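Learning to cook for one

When I moved to Zarkent for work, I could make tea and eggs. My mother cooked for seven people every day, and I never asked her how. So in May I decided to learn, slowly, one dish each week.

The first was lentil soup. Shaimaa Slaoui, my neighbour, gave me her recipe on the back of a bus ticket. It said "onion, enough" and "cumin, until good". I used 400 grams of lentils and ate soup from Tuesday until I did not want to see it any more.

After this I bought a small notebook. I write the quantities, the time on the fire, and what I would change. Rice was difficult for me. I tried more water, then less water, then a different pot, and in the end it was the lid, which I was lifting too often.

My colleague Abelardo Benítez says bread is easier than rice. I do not believe him yet, but I have bought flour at the Kuvis market and he promised me a piece of his starter.

I also spend my evenings looking at kitchens, although I rent and cannot change anything in mine. I like green walls very much.
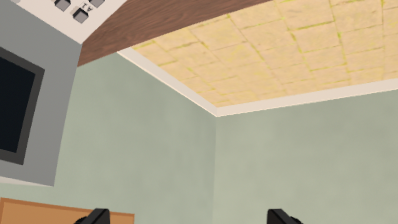 Pale green walls with yellow-tan tiles.

Next week I will try stuffed peppers. If you have a recipe with real numbers in it, please write it in the comments.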